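**Gate valve or ball valve for a basement shutoff?**

**mossyporch51** – 7 May 2025

Our main shutoff is an old gate valve with a round red handle and it has started weeping at the stem. House is in Paterson, built way before any of us were thinking about plumbing. I snugged the packing nut a little and the drip slowed down but didn't quit. Do I repack it or just cut it out and put in a ball valve? I've sweated copper maybe twice in my life, so keep that in mind!

**gritty_elbow**

Ball valve, no contest. Quarter turn, you can see from across the basement if it's open or shut, and it won't seize on you after ten years of sitting there. I swapped all mine and slept better.

**tinroofannie**

I'm going to disagree with gritty here. If the gate still closes all the way, repack it. It's a few bucks of graphite string and maybe half an hour. Shut off the water at the street first, back off the nut, pick out the old crud, wrap the new stuff clockwise, done. I did mine in May a few years back and it's still dry.

**gritty_elbow**

"If it still closes all the way" is doing a lot of work in that sentence. Most old ones don't. Mossy, close it and open the laundry sink. Does it stop?

**mossyporch51**

Just went down and tried. It slows to a trickle about as wide as a pencil lead and stays that way. Took a fair bit of muscle too. I got a quote from a local outfit, Bosden, for $249 to replace it, parts included. Is that a rip-off?

**tinroofannie**

OK, a trickle changes my answer, the gate or the seat is probably worn. And no, that's a decent price for a main. I'd take it. But I still say gates get a bad rap – people crank on them like they're closing a submarine hatch and then blame the valve.

**half_inch_hank**

Same. Open it all the way, then back it off a quarter turn so it doesn't freeze up in the open position. My father-in-law taught me that one and I do it on every handwheel in the house.
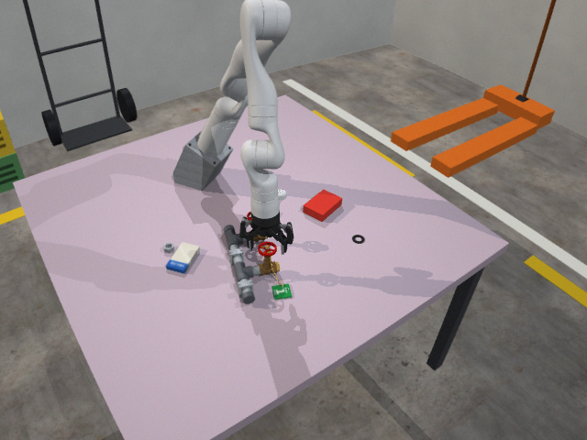
And work them twice a year, whatever kind you have. I do mine when the clocks change. The one for the garden line got skipped for a long time and when I finally needed it the stem snapped right off in my hand (water everywhere, the dog loved it).

**gritty_elbow**

The quarter turn back thing is fine for gates. Don't do it with a ball valve, it should be all the way open or all the way shut.

**mossyporch51**

Good to know, I would totally have done that. Booked Bosden for next week. They asked if I want a pressure regulator while they're at it. Worth it?

**tinroofannie**

Get a gauge on the hose bib first and see what you've got. If it's over 80 psi then yes, get the regulator. If not, save your money for the water heater, because that's always next.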